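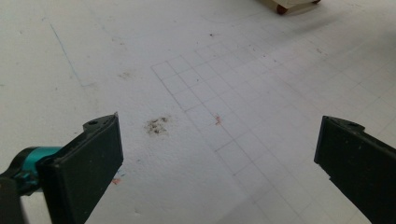
Pencil grid on a white worktop: what removes it, and should it be removed

Workshop and Studio Surfaces > Benches and Tabletops
12 replies

plumbline_ok
Wed 21 May

I have a large white matte worktop with a grid drawn on it in thin pencil. Roughly square cells, drawn with a straightedge and a plain graphite pencil. I used it for laying out small parts and for squaring up paper before cutting. The drawn area doesn't cover the whole top.

I now want to redraw it at a 35 mm pitch. Two questions.

1. How do I get the old lines off without polishing the surface? It has a faint texture and I don't want shiny patches.
2. Is pencil the right thing for the new grid, or should I go to a printed overlay?

The top is a Mondis, 1045 mm on the short side. I don't know what the finish is. The paperwork says "matte white" and nothing more.

ferrule_and_tang

White vinyl eraser first, light pressure, one direction along the line. Don't scrub in circles. Brush the crumbs off before the next pass or you will drag graphite into the texture and get a gray haze that is harder to shift than the line was.

If a ghost remains, use a damp microfiber cloth with one drop of dish soap, then a second cloth with plain water, then dry.

No melamine sponge. It is an abrasive and it will change the sheen on a matte finish.

tareweight

Disagree on the melamine sponge. I have used one on a matte white bench for years, wet, no pressure, and can't find the places where I used it. On a textured surface the eraser only reaches the high points. The sponge gets into the low ones.

ferrule_and_tang

Look at the bench with a lamp at a low angle and you may find them. It depends on the finish, and OP doesn't know the finish. Start with the method that can't do damage.

tareweight

Fair. Test in a corner, then.

plumbline_ok

Eraser tested on one line at the edge of the grid. Most of it came off. There is a faint trace that shows only from one side. Soap and water next.

gridsquare7

On the second question: keep the pencil. I went through three overlays and none stayed flat. The Sulow vinyl sheet shrank along its length. Over 400 mm I measured close to 1 mm of error after one summer, and it was worse toward the ends. A line drawn on the top itself can't creep.

Use a 2H or 3H in a mechanical pencil, 0.5 lead. HB smears under your sleeve and picks up on paper.

tareweight

Harder lead on a painted or coated top leaves a groove. You can erase the graphite and the groove stays, and then it collects dirt. I would stay at H and accept some smearing.

gridsquare7

Only if you press. The weight of the pencil is nearly enough.

offcut_bin

Do you need every line? For squaring paper, two perpendicular reference lines and tick marks along them do the same job. A full grid looks useful, but once there is work on top of it most of the lines are covered.

plumbline_ok

For paper, agreed. For small parts I want the cells. One part per cell, in the order they came off. I have tried trays and they get knocked.

ferrule_and_tang

Then the layout method matters more than the pencil. Don't step the pitch along with a ruler cell by cell. Each mark inherits the error of the last one. Put a long rule down once, mark every position from the same zero, repeat on the opposite side, and join the marks. Check both diagonals of the full rectangle before you draw any interior lines. If the diagonals differ, fix the corners first.

hex_key_drawer

Adding a data point on coatings. I sprayed a matte clear coat over a pencil grid (Enache, the water-based one). Two thin coats with a foam roller underneath would probably have been better, because the first wet pass lifted some graphite and the lines went soft at the edges. Usable, but I wouldn't call it crisp. The grid is now permanent, so be sure about the pitch.

gridsquare7

Was it sprayed or rolled? You say both.

hex_key_drawer

Sprayed. I meant that I should have rolled it. Sorry, badly written.

offcut_bin

I wouldn't coat it at all. The advantage of pencil is that you can change your mind, and OP is changing his or her mind in this very thread.

plumbline_ok

No coating. Soap and water took off the rest of the test line, and I can see no change in sheen with a lamp held low. I will do the remainder the same way, draw the new grid in 2H, and mark everything from one zero. The Skudeo straightedge I have is too short to span the top in one go, so a longer one is on order.

ferrule_and_tang

Check the new one against itself before use. Draw a line, flip the straightedge over, draw again along the same edge through the same end points. Any gap between the two lines is double the error.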